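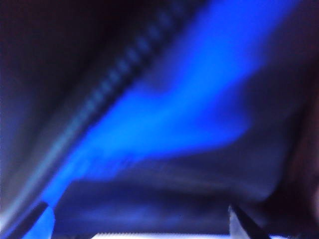 Blue, and lots of it

Mending by Post – your questions

I'm Dela Essien and I mend things from my back room in Farnwood. These are the questions I get most, and if yours isn't here just drop me a line!

What do you mend?
Coats, rucksacks, school bags, cushion covers, most things with a zip. I don't do shoes (sorry) and I don't do leather, but Cecilia Lamptey over in Gristville does both and she's lovely to deal with.

How long will it take?
Two weeks as a rule. January is always mad because everyone finds the broken zip on their winter coat at once, so allow a month then.

Do I need to wash it first?
Yes please! And do check the pockets. I've posted back house keys, a retainer and most of a flapjack.

Can you match my thread?

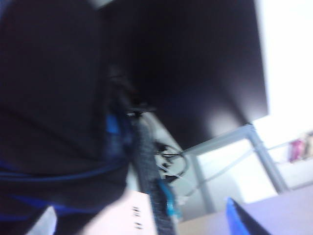 Thread matching is the bit I fuss over most, and I've got some 200 reels to pick from, so I can usually get very close. Black and navy are the tricky ones, they look the same by lamplight and completely different at the bus stop. With something dark that has bright blue lines on it, like you see here, I'd want to sort out two colours with you before I started, one for the dark part and one for the blue. If you'd like a contrast colour instead, say so in your note – I love doing those.

How do I send it?
Pop it in any strong bag with your name and a note of what's wrong, and post it to the Rindcombe address on the contact page (that's my sister's, she's in all day and I'm not). Wrap a safety pin round the damaged bit if it's small. I once spent half a Wednesday looking for a hole in a black jumper.

What if it can't be mended?
I'll email before I do anything, and you only pay the return postage.

Do you sell patches?
A few. The Agyeman ones with the zigzag edge are back in, and they iron on or sew on.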